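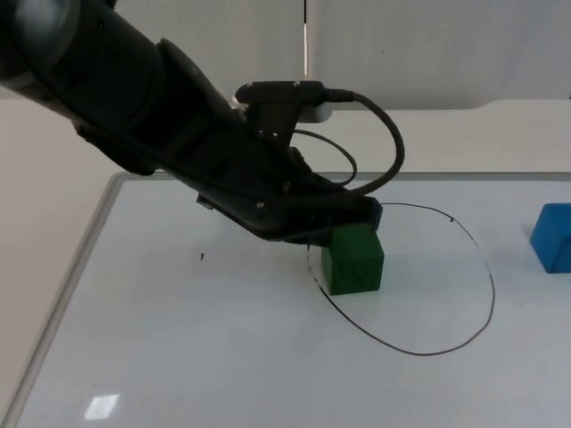
## Offene Werkstatt Plastero: Der Roboterarm greift jetzt nach Klötzen

Trakatville. Wer in den letzten Wochen abends an der offenen Werkstatt Plastero vorbeigekommen ist, hat vielleicht noch Licht gesehen, wo sonst um neun längst alles dunkel ist. Der Grund heißt Trellidico, ist schwarz, hat einen Greifer und beschäftigt die Bastelrunde des Hauses seit dem vergangenen Herbst. Im Mai ist der Arm nun endlich auf den großen weißen Tisch umgezogen, und dort übt er etwas, das jedes Kleinkind im Vorbeigehen erledigt: einen Klotz in einen Kreis stellen.

Der Kreis ist mit schwarzem Stift direkt auf die Tischplatte gezeichnet, freihändig, was man ihm auch ansieht. Ein Zirkel wäre durchaus im Haus gewesen (er hängt drüben bei den Holzleuten), aber die Runde wollte anfangen, und im Nachhinein war der krumme Strich gar nicht so verkehrt. Die Software, die den Arm steuert, soll nämlich später einmal auch mit Linien zurechtkommen, die ein Mensch mal eben hingeworfen hat. Dazu gibt es einen grünen und einen blauen Klotz. Zurzeit ist vor allem der grüne gefragt, der blaue soll dazukommen, sobald der Arm auch Farben auseinanderhalten muss.

Angefangen hat alles mit einer Kiste gebrauchter Gelenke, die die Firma Gavalas aus einer Lagerräumung abgegeben hat. In der Kiste lagen 47 Teile, von denen, wie man in der Werkstatt gern und mit einem gewissen Stolz erzählt, ein gutes Drittel zu gar nichts passte. Aus dem Rest wurde über den Winter ein Arm, mit viel Feilen, etlichen neu gedruckten Halterungen und einer Kabelführung, über die im Gruppenchat länger diskutiert wurde als über alles andere zusammen. Zweimal wurde sie komplett wieder abgebaut, beide Male wegen eines Steckers, der sich beim Drehen des Handgelenks löste. Jetzt laufen die Kabel oben in großzügigen Schlaufen, das ist keine Schönheit, lässt dem Gelenk aber genug Spiel.

Bezahlt hat das Ganze zum größten Teil die Werkstattkasse. 4.000 Euro waren bewilligt, ausgegeben sind bisher 2.816 Euro, und weil das bei Elektronikprojekten im Plastero bekanntlich nicht immer so herum ausgeht, wurde die Zwischenabrechnung im Haus mit freundlichem Erstaunen aufgenommen. Der teuerste Posten war die Steuerung, der ärgerlichste ein Netzteil, das in der falschen Ausführung bestellt wurde und jetzt im Regal auf eine andere Verwendung wartet. Wer eins für 48 Volt braucht, darf sich gern melden!
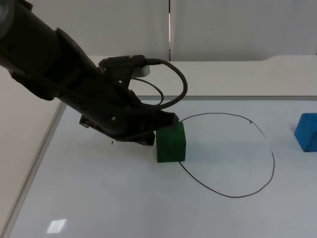 Schwieriger als der Bau ist, wie zu erwarten war, das Feingefühl. Die Mitglieder der Runde schildern die ersten Abende als eine Mischung aus Geduldsspiel und Kegelabend: Mal schloss der Greifer zu früh, mal zu spät, mal schob er den Klotz mit großer Entschlossenheit vor sich her bis an die Tischkante. Inzwischen fährt er langsamer an und wird zuerst seitlich neben den Klotz gesetzt, bevor er zugreifen darf. Das kostet zwar Zeit, aber die Zahl der Fehlgriffe ist dadurch spürbar gesunken. Ein Neuling in der Runde, von Haus aus Möbelrestauratorin, hat außerdem vorgeschlagen, die Greifbacken innen mit dünnem Leder zu bekleben. Ausprobiert wird das noch, Reste sind in der Polsterecke ja reichlich vorhanden.

Eine besondere Vorbildung verlangt die Gruppe übrigens nicht. Neun Leute sind derzeit dabei, manche schreiben beruflich Programme, andere hatten vorher noch nie einen Lötkolben in der Hand und sind trotzdem (oder gerade deshalb) diejenigen, die am längsten bleiben. Gesucht wird im Moment jemand, der sich mit Schrittverlusten und ähnlichen Leiden älterer Antriebe auskennt, und daneben jede und jeder, der Lust hat, einen Abend lang Klötze zurück auf ihre Startplätze zu stellen. Das klingt nach einer Strafarbeit, ist nach Auskunft der Runde aber recht gesellig, zumal es Tee gibt und meistens auch Kuchen.

Bis zum Sommerfest soll Trellidico den grünen Klotz so zuverlässig absetzen, dass man ihn den Gästen vorführen kann. Danach steht der Umbau des Handgelenks an, für den noch Ersatzteile aus der Gavalas-Kiste zurückgelegt sind, und wenn davon etwas Geld übrig bleibt, wünscht sich die Gruppe einen zweiten Satz Greifbacken für runde Gegenstände.

Die Bastelrunde trifft sich ab 18 Uhr im hinteren Raum des Plastero, Eingang über den Hof. Eine Anmeldung ist nicht nötig, festes Schuhwerk wird wegen der Metallwerkstatt nebenan aber empfohlen. Die genauen Termine hängen an der Tür aus.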